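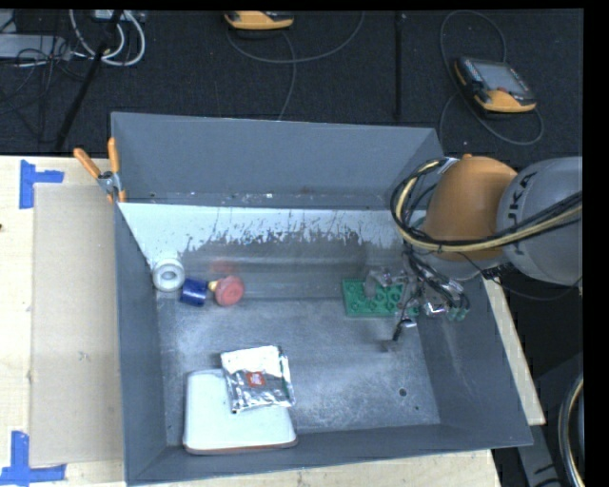
Gray bin on the wooden tabletop, KUKA arm on the right

Ticket 2736
Subject: Braderier label printer skips every second label
Opened by: Ánh Tiêu
Assigned to: Kazuhiro Takagi
Status: Open, waiting on part

Ánh Tiêu, 8:40
Printer at the packing desk feeds one printed label, then one blank, then one printed. Started after I put in a new roll. Restarted it twice. Same thing. Orders are going out with labels from the office printer and tape for now.

Kazuhiro Takagi, 9:05
Which roll size is loaded, and what does the driver say under Media? Please also print the configuration page (hold Feed until the light blinks, then let go).

Ánh Tiêu, 9:20
Roll is the small address size from Yoshida. Driver says "Continuous." Config page attached. Firmware line says 2.31.

Kazuhiro Takagi, 9:32
Continuous is wrong for that stock, it needs to be "Gap." Change it in the driver and also in Pokow under Shipping > Printers, or Pokow will overwrite it on the next job. Then run the sensor calibration from the driver's Tools tab.

Ánh Tiêu, 10:15
Changed both. Calibration feeds four labels and stops with error 536. Tried it again with the lid pushed down hard, same error.

Kazuhiro Takagi, 10:50
536 is the gap sensor not getting a clean reading. Open the lid and wipe the sensor with a dry cotton swab. No alcohol on that one, it clouds the cover. Check that the slider is under the labels and not off to the left.

Ánh Tiêu, 11:30
Slider was all the way left. Moved it to the middle and wiped the sensor. Calibration passes now. Printed 31 labels from the queue, 2 blanks in there, both near the end.

Natsumi Amano, 1:10
The slider on that unit doesn't lock. I had the same trouble in December and put tape on it.

Kazuhiro Takagi, 1:25
Ordered a new slider clip from Bostov, due Friday. Tape it until then. Leaving the ticket open.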